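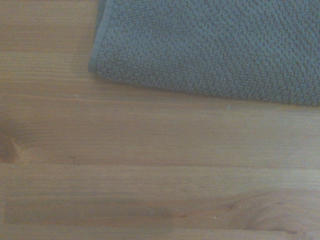

Household Linen Gallery: Folded Towels

Share this page (2)

The Windovwood Household Collection records everyday textiles as they are kept, folded and stored in the home. The catalog holds 2,347 entries, of which 2,000 can be viewed in the online galleries. The present gallery concerns the folded towel, and in particular the looped cloths entered in the catalog under the heading Cowie.

Entries were prepared under the direction of Niall MacKinnon, who revised the textile section in June. Terms used in the captions follow the Mevby word list, copies of which are kept at the reading room desk.

Corner and hem

The raised loops of the cloth stop short of its edge, where a smooth, flat hem forms a narrow band. Catalog staff record the hem separately from the body of the towel, as the two often wear at different rates. Color is entered by eye under daylight lamps - in this case as a muted gray-blue - and is checked again when an entry is revised.

The folded towel on the table

Towels in the collection are entered by their folded form as well as by their open size. A long, flat fold is listed as a shelf fold, and a rolled towel is listed under a separate heading. The position of the lower layers is noted where they show beyond the top one, and small creases at the corners are left as found. Staff do not press or smooth a cloth before its entry is complete.

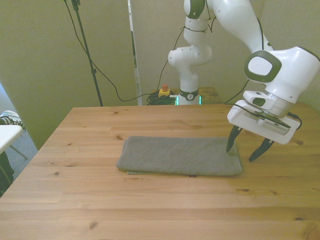 Gray towel in a long fold, laid parallel to the front edge of a pine table. A lower layer shows at the front left.

Visitors who wish to consult the full entry should quote the heading Cowie at the reading room desk. Related bath and kitchen cloths are listed in the Kalla gallery. Requests to reproduce pictures must be made in writing, and are considered each Tuesday.

Comments (0)
Last updated: June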